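From: Raquel Mota
To: home-linen list
Subject: Re: Green sheets, and folding on the bed

On Friday, Mulugeta Wolde wrote:

> Two things for the list. First, has anyone had a coloured bottom sheet
> from Okar or Karakaya that kept its colour past the first winter? Ours
> was meant to be "moss" and it's now the shade of old dishwater. I was
> washing it at 60, which my sister says was my mistake.
>
> Second, where do you all fold? We've lost the table to a jigsaw and I've
> started doing everything on the bed, but I can never get the sheet flat
> enough to work on and my pillowcases come out like parcels. Is there a
> knack?
>
> Mulugeta

Hello Mulugeta, hello all,

Sixty is too hot for a green, your sister's right (sorry!). I had a Karakaya one, years ago now, and it went the same way, first along the folds and then everywhere. I never tried Okar. The one on the spare bed at the moment is from Clitden, a sort of sage, and it's been through the wash more often than I'd like to admit, always at 30 and always inside out, and it's still the colour I bought. I think Refugio has the same one in the double. Refugio, is yours holding up?

It wasn't cheap, mind you. I paid more than I meant to and then hid the receipt in the biscuit tin. The Triris ones Berenice wrote about in November feel much the same between the fingers but they only came in white and a very sad beige when I looked.

Now, folding on the bed. I've done it for ages, ever since we moved the big table downstairs, and I much prefer it. My back prefers it too, though that depends on your bed (ours is a high one). What made the difference for me was pulling the sheet tight before I start, and I mean properly tight. Go round to the wall side first, kneel on the mattress if you must, and tuck that edge well down. Then come back to your own side and pull. If you start from the near side you just drag all the slack towards the wall and it sits there in a ridge looking at you.

Then smooth it with your forearm, not your hand. Isauro taught me that one when we shared a flat, and he learnt it from a hotel job he otherwise hated. One long sweep from the middle outwards. You'll still get a few faint creases and I leave those alone, life's too short and they don't get in the way of anything.

After that I take one thing at a time out of the basket. This is where I used to go wrong, I'd tip the whole lot onto the bed and then there was no room left to fold any of it. One thing, dropped near the edge where you're standing, however crumpled it lands. Find a corner, then find the next corner along, and give it a shake before you lay it down again. 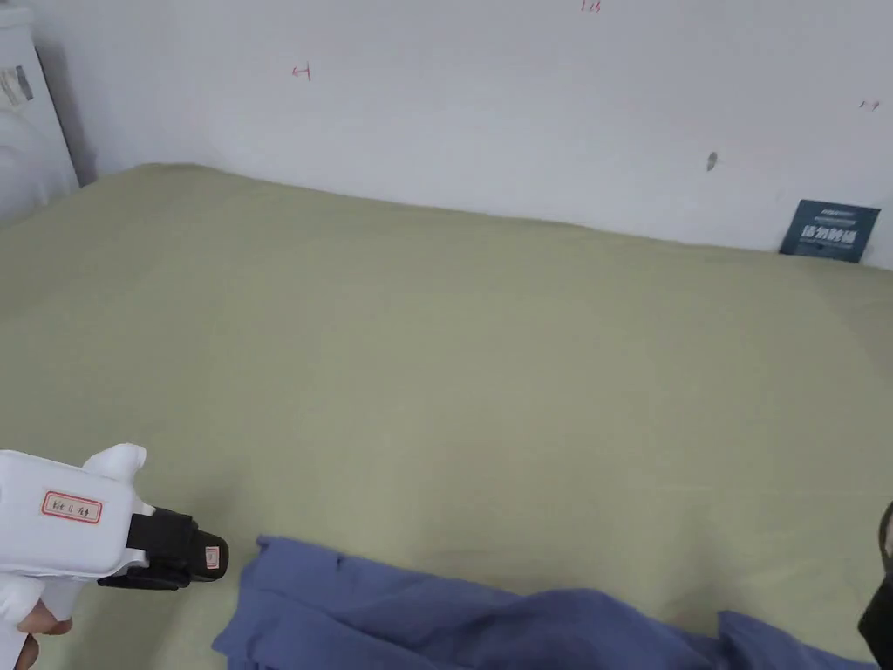
A blue thing on a green sheet is easy on the eyes as well, which sounds daft until you've tried finding the hem of a white pillowcase on a white bed with the lamp on. I do my whites in the morning now for exactly that reason and leave the coloured things for after supper.

For the pillowcases themselves: lay it out with the open end away from you, run your hand up the inside seams so they aren't twisted, and fold lengthways in 3. Then in half, then in half again if your shelf is shallow. If they're coming out like parcels I'd bet it's air, so press from the closed end towards the opening as you go and it'll all puff out of the top. Very satisfying.

Fitted sheets I'm not going to talk about. I roll mine up and shut the cupboard door quickly. Berenice, didn't you have a method with the corners tucked into each other? Could you post it again? I've looked through my old mail and can't find it.

And Mulugeta, what's the jigsaw of?

Raquel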